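Surface Wear and Layout of a Shared Wooden Worktop
Student project report, second-year workshop module
Settimio Fontana
17 January 2019
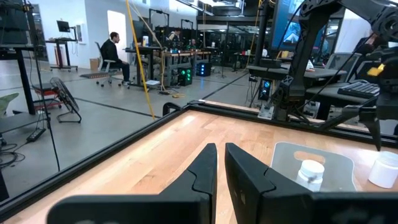
1. Background

The worktop was put into use in May and has been shared between several student groups. It has a light wooden surface held in a black metal frame. The groups use it for small handling tasks with household containers, and the desks and workbench in the same room are used for computing work. No record of marks or damage had been kept before this project started.

The aim was to find out which parts of the surface wear fastest, whether a loose plastic cutting board gives useful protection, and whether small items should be given fixed places. The Flondska group asked for the third question to be included, as they share the table with us and had lost working time to clearing it.

2. Method

The surface was divided into 14 zones with pencil marks on a paper plan. Nothing was drawn on the wood itself. Each zone was inspected under a hand lamp held low, so that scratches and dents showed as shadows. A mark was entered if it could be felt with a fingernail. Marks that could be seen but not felt were noted in a separate column and left out of the totals.

Inspections were carried out at the start and end of the test period by two people working separately. Where the two lists differed, the zone was inspected again and one entry was agreed.

During the test period each group filled in a usage sheet. One line was written for each placement of an object on the surface. The target was 2,000 placements. The sheets contained 568 usable lines at the end of the period. The shortfall is discussed in section 5.

The cutting board used was translucent grey plastic with a rounded handle cutout near one edge. It was laid straight on the wood without feet or a mat. Small bottles and round lidded containers were stood on the board or directly on the wood, according to the sheet for that session.

3. Results

3.1 Wear

Most marks were found in the zones nearest the front of the table. The zones along the back rail had very few. Scratches tended to follow the direction of the planks, and those that crossed the planks were shorter and deeper. Dents were found mainly where heavier items had been set down on one edge.

The zones under the board gained no new dents. They did gain fine scratches, which were grouped close to where the board edge had rested. When the underside of the board was wiped with a damp cloth, grit came off it. The likely cause is grit caught between board and wood when the board was pushed instead of lifted.

3.2 Stability of small items

Small bottles stood well on the board in all sessions. On bare wood they were stable except across the joint between two planks, where a narrow base could rock. Round containers were not affected by the joints. The domed lids gave some trouble when containers were moved by hand, as the lid was often taken hold of before the body.

3.3 Smudges

Dark smudges were noted on several light-coloured items. They came off with washing-up liquid and warm water, apart from those on ribbed caps, where residue stayed in the grooves and had to be brushed out. The source was not traced. Pencil dust from our own planning work cannot be ruled out.

4. Layout

Three layouts were tried. In layout A, items were left wherever the last group had put them. In layout B, all items were returned to a storage box after each session. In layout C, the cutting board stayed at one side of the table and small items were kept on or beside it, leaving the rest of the surface clear.

Layout B gave the clearest surface but was followed in few sessions. Layout C was followed in most sessions and took less time to set up. Layout A is not recommended.

5. Limitations

The number of usable lines is well below the target. Many sheets were rejected because the zone number was missing, and one folder of sheets was misplaced when the Peeters group moved desks. The front zones were also the most used, so wear per placement may be more even than the totals suggest. There was not enough data to correct for this.

Only one board was tested. A thicker board with rubber feet would probably behave differently.

6. Recommendations

Adopt layout C. Lift the board when moving it, and wipe its underside before it is put back. Print the zone plan on the usage sheet so that the zone can be circled. Repeat the inspection after the next teaching block, using the same lamp and the same two inspectors if they are available.

The paper plan and the original usage sheets are in the folder marked Brostgate, second shelf.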